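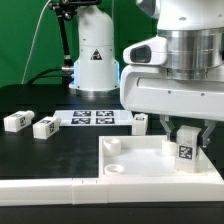

My grandmother kept her recipes in a biscuit tin, and when the tin came to me last September I decided I would cook my way through the whole thing, one card a week, on Sundays if I could manage it. I should say right away that I have not managed it. There have been Sundays when we had toast. But I've kept at it longer than I've kept at most things (the guitar, the sourdough, that summer I was going to learn the names of all the clouds), and I find I think about those cards at odd times, at the dentist, or sitting in traffic. Even a green backdrop sets me off now, because green is her color in my mind. Green tin, green ink, green paint on the pantry door that never quite dried in humid weather and would take the print of your thumb if you leaned on it.

The cards are a mess and I love them. She wrote most of them in the sixties, when they lived on the hill in Drovton, and she wrote them for herself, so half of what you need to know is missing. "Flour till it feels right." "Bake as for the other one." Which other one, Grandma? There's a card for plum dumplings that lists the plums and the sugar and then just says "you know." I did not know! I made them three times. The first batch dissolved into a kind of purple porridge, the second could have been used to hold down a tent, and the third was so close to what I remembered that I had to go and stand on the back steps for a minute.

What helped with the third batch was calling Jarmila Jireš, who lived next door to my grandparents for years and still makes everything by eye. I asked her how much flour and she said, well, how big is your bowl? We went on like that for almost an hour. Somewhere in the middle she told me that the potatoes have to be boiled the day before and left out on a plate, and that my grandmother used to cover them with a particular blue dish towel, and that if the cat got up on the table there would be no dumplings and a great deal of shouting. None of that is on the card. I've penciled it in on the back now, cat included.

I've gotten a little obsessive about the writing down. My husband bought me a kitchen scale, and every time I make something I weigh what goes in, so that whoever gets the tin after me can have a fighting chance. The poppy seed roll takes 200 grams of ground poppy seed, if you're wondering, and the milk should be warm enough that you'd happily give it to a baby. The walnut cookies need 19 minutes in my oven, which runs cool, so please watch yours. I worry sometimes that I'm flattening things out by doing this. She never weighed anything in her life and her roll was different every Christmas, and we used to argue about which year was the best one, and that arguing was half the fun of eating it.

There's one card I can't get anywhere with at all. It's headed Zelenák in her neatest hand, underlined twice, and it calls for spinach, eggs, stale rolls, milk, and "the small pan, not his." I've decided it must be some sort of savory bread pudding. I baked it in a regular loaf tin and it came out tall and wobbly and tasted mostly of nutmeg, and my kids were very polite about it. I put a note about it on the blog in the spring and a few of you wrote in with ideas, for which I'm so grateful, even the person who thought it should be fried.
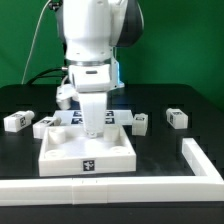 Vilém Vávra wrote that I had almost certainly used too much milk, that the rolls should be barely damp when the eggs go in, and that in his family it was always eaten cold the next day with pickles, standing up. He also thought the nutmeg was my own idea. He's right, it was! I put nutmeg in everything and I didn't even notice I'd done it.

So I tried it again this past weekend with the milk cut way back, and I left the nutmeg in the cupboard, and I beat the egg whites separately because I had a feeling about it. It was greener and firmer and it sliced. I had some cold on Monday morning with a pickle, standing at the counter in my robe, and it was very good indeed. I still don't know whose pan was "his," or what was wrong with it. My mother says my grandfather had a skillet he fried his bacon in and wouldn't let anyone wash, so that's my best guess for now.

Next up is the caraway soup, which I dreaded as a child and have been skipping over since the fall. If any of you have a way of making it that doesn't taste like wet rye bread, please do send it along. I'll be making it either way, and the kids have already asked if that can be a toast night.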